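I first heard of Chia-hao Wei through his marmalade, which a neighbour had brought back from Trestcombe market and wouldn't share. So I drove over to see where it came from, and he put me straight to work slicing peel.

"Don't be neat," he said. "Neat peel looks like it came out of a factory." He's been making preserves for 31 years, mostly at night, with the radio on.

He learned from his landlady, a Mrs Engebretsen, who took him in as a student and fed him damson cheese until he begged for the recipe. She made him wait until October, when the fruit was right.
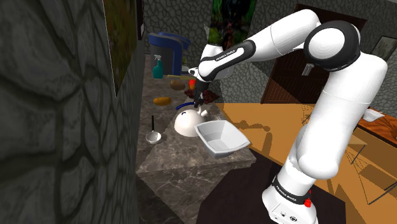

"She never wrote anything down," he told me. "I'd stand there with a pencil and she'd say, it's ready when it wrinkles. Wrinkles how? She'd just look at me!"

He still tests for a set her way, with a saucer and a fingertip – no thermometer. I asked if it ever goes wrong and he laughed for quite a while. There was a batch of quince, 41 jars of it, that never set at all. He sold the lot as syrup and people still ask for it.
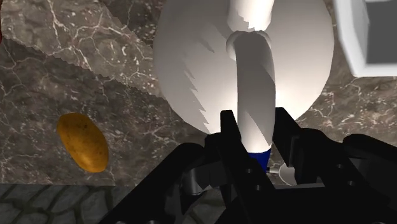 White on brown marble, seen from above.

We stopped for tea and toast at that point (three slices for me, I'm not sorry) and got on to sugar. He uses less than the old books tell you to, and keeps the opened jars in the fridge.

"My mother thinks it's all too sour," he said. "She puts honey on top. On top of marmalade!"
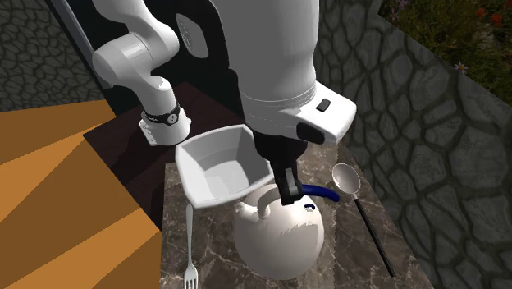
What he'd like next is a proper fruit cage, with blackcurrants down one side and gooseberries down the other. The pigeons have had most of his currants two summers running and he takes it personally. I came home with a jar of the lime, a sticky cardigan and strict orders to leave it alone for a month. It lasted until breakfast.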